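Drastard two-arm kit — anyone else got theirs going?

leone_bench
Posts: 107
Mine finally came in May and I've had it out every evening so far, so forgive the length. For anyone who missed the earlier thread, it's the Drastard bench kit, the one with two arms, a gripper on each, and the Golline software for teaching it tasks. I paid 2738 for the pair with the sensor housings already fitted.

Setting up was far easier than I feared! The arms bolt on, the software found both of them first go, and the calibration routine is a joy (it talks you through each joint and doesn't let you skip ahead). The manual is 48 pages and I only needed the first half. My one moan is the cabling, there's loads of it and the clips supplied are useless.

I've been working through the starter tasks and the cup pyramid is my favourite by a mile.

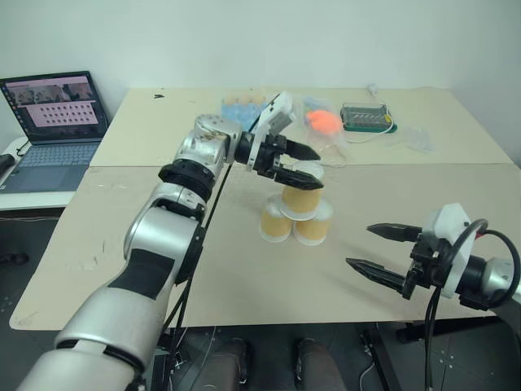
Cup pyramid, both grippers open either side of the stack.

I know it's only three cups, but getting two arms to work that close together without me hovering over the stop button made my whole week. The tapered fingers are lovely for this sort of thing. Next up is the egg tray, wish me luck.

mossy_gears
Oh that's brilliant. I've been dithering over this kit since the winter. How fussy is it about where the cups start? My old single arm would sulk if you moved anything by a thumb's width.

leone_bench
Posts: 107
Not very fussy, which surprised me. I ran the pyramid 107 times (yes, same as my post count, I noticed too) and it finished 82 of them. Most of the failures were the top cup going on crooked. Moving the bottom two a bit didn't seem to bother it, but changing the lamp did.

Tarn_82
82 out of 107 is not great for that money, sorry. A child can stack cups. I had the older Drastard on loan and sent it back, mainly over the software. Golline kept dropping the right arm whenever the laptop went to sleep and support took ages to answer.

leone_bench
Posts: 107
Fair enough on the price, it's a lot. I've not had the dropping out, though I did turn sleep off on day one after reading your posts about it — so thank you! And I taught it this from scratch in two evenings with no code at all. I still think that's wonderful.

anezka_p
Hello all, Anežka Polák here, I help run the makers' club in Pradamum. We have had two of these kits on our benches since last year and our members love them. Tarn is right about the older software. The newer version is much better, but you need to update the arms as well as the laptop, and the manual only mentions this on page 48.

For the crooked top cup, try slowing the last bit of the lowering move and opening the fingers wider before you back away. We found one finger would catch the rim on the way out.

Tarn_82
I didn't know about updating the arms separately. Bit daft to put that on the last page. I'd still want a better hit rate before spending that much, but I'd be willing to have another go on somebody else's.

mossy_gears
Does anyone know if you can buy one arm now and add the second later? My shed is tiny and so is my budget.

anezka_p
Yes, we did exactly that with our first kit. You have to run the calibration again for both arms when the second one goes on, so leave yourself an afternoon. Measure your table too. They reach further than you expect and you want plenty of room behind for bits and pieces.

leone_bench
Posts: 107
Slowed the lowering down as Anežka said and had ten good ones in a row before tea! Will do a proper long run tomorrow and post the numbers. Mossy, if you do go for one arm, get the cable sleeves at the same time, the ones Drastard sell separately. Mine are on order.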